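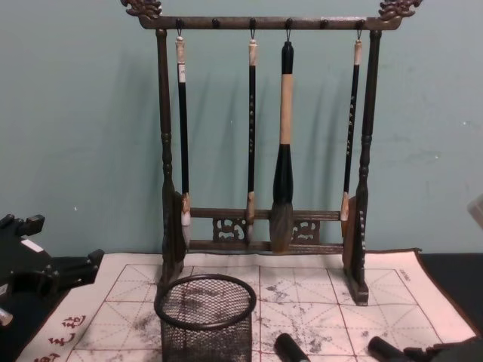 Learning to hang a brush

Wendelin Kaufmann has spent most of the year on one small job: getting a two-armed robot to hang calligraphy brushes on a wooden rack. His group at Tallenari trains the arms from demonstrations, with a person steering them through the motion.

"We started in May with 679 demonstrations and it was poor," he says. "It could carry a brush well enough. It could not find the hook with the loop."

The team then went up to 1,303 demonstrations, but Kaufmann gives more credit to a change his colleague Remo Reisinger made. The policy had been working from the chest camera alone. Reisinger added the view from the wrist.

"From the chest you see the whole rack," Reisinger says. "From the wrist you see the hook and how the brush is hanging. The last bit of the motion needs that."
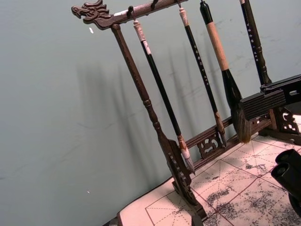
The rack from the wrist camera, with the gripper at right.

In the latest test the robot hung the brush in 11 of 12 tries. The miss was on the thick brush, and Kaufmann expects more of those.

"It swings more – you let go too early and it comes off," he says.

Reisinger wants to try a different rack next. Kaufmann would first like to repeat the test with the rack turned at other angles, and that work is set to begin on 14th September.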